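Left finger keeps sagging on hand-held gripper during shirt folding, and then it bit me

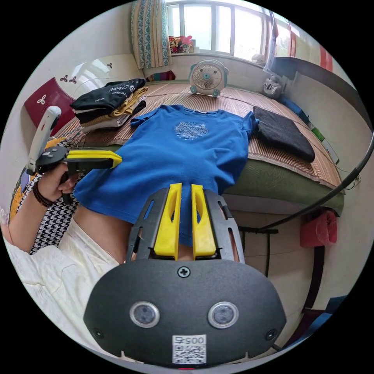 Photo: Shuzhen Tang

tang_folds
Posted Thursday, 9:12 pm
OK so I've been folding laundry with a pair of these for our demo set since July and up to last week I had zero complaints. Yellow fingers, black body, the usual. T-shirts are most of what I do (the blue tiger one is my favorite, it lies nice and flat on the bamboo mat) and the move is always the same, both tools on the shirt, pinch, lift, bring it over.

Starting this week the left tool doesn't let go right. I squeeze, it closes, I release, and one finger comes back and the other one sort of thinks about it. Sometimes it sits half closed until I shake the thing. Yesterday I reached in to free a hem and it snapped the rest of the way shut on my fingertip. Blood blister, nothing dramatic, but it made me yell and the neighbor knocked.

Worse for the project, the log says the finger was open the whole time. So the recording has a shirt being dragged by a gripper that claims it isn't holding anything. I have 100 folds from this week and no idea which ones are junk. Anybody seen this?

kuroda_k
Posted Thursday, 9:40 pm
Lint. Pull the fingers off and look in the slide. I did bath towels for two weeks and what came out of mine looked like a dead mouse. Cotton fuzz packs in behind the finger and the spring can't push through it until you jiggle it, then it goes all at once. Ouch on the finger btw

gd_Telham
Posted Thursday, 9:58 pm
Could be lint, but lint wouldn't make the log say open. If the finger is closed and the number says open, then whatever is reading the position isn't moving with the finger. I'd check that before I cleaned anything, so you don't lose the evidence. We had one at Telham where the little set screw on the link had backed out. Looked perfect from outside.

Guilan

kuroda_k
Posted Thursday, 10:05 pm
Guilan she can do both, it's five minutes with a screwdriver

gd_Telham
Posted Thursday, 10:11 pm
She can, but if she cleans it first and it starts working she'll think it's fixed and record another week of bad data. Ask me how I know.

jsebastian
Posted Thursday, 10:30 pm
Can we talk about the part where it closed on her hand? Everybody treats these like kitchen tongs because there's no motor. A stuck spring is still a loaded spring. Please stop using it until it's apart on a table, and don't clear a jam with your fingers, use a chopstick or something. I do safety walk-throughs at Novano and we tag out hand tools for less than this.

zh_lu
Posted Thursday, 10:44 pm
Tagging out a plastic gripper for a blood blister seems like a lot, Jerome. I've been pinched by my stapler harder than that.

jsebastian
Posted Thursday, 10:51 pm
And if your stapler started closing by itself you'd keep using it?

zh_lu
Posted Thursday, 10:53 pm
...fair

tang_folds
Posted Friday, 7:20 am
Took it apart before breakfast. You're both right, which is annoying. There was a felt-like plug of lint behind the finger, AND the set screw Guilan mentioned was loose enough to turn with my nail. With the screw loose I can move the finger all the way in and the reading stays on 3 the whole time. The good tool sweeps the full range, no problem.

Screw is tight now, slide is clean. I'm not recording with it until I've opened and closed it 500 times and compared with the right one. And fine, chopstick.

zh_lu
Posted Friday, 7:48 am
For the folds you already have, plot the finger value over each one. Any fold where the left number never moves is bad, throw it out. Anything that jumps halfway through I'd throw out too. I can send you the script I used on the Anell set, it chewed through 3296 clips over lunch.

tang_folds
Posted Friday, 7:55 am
Yes please!! Would a drop of thread locker on that screw hurt anything? It's going into plastic.

kuroda_k
Posted Friday, 8:31 am
Some of that stuff cracks plastic. Check the label before you put any near it. I just retighten mine every Monday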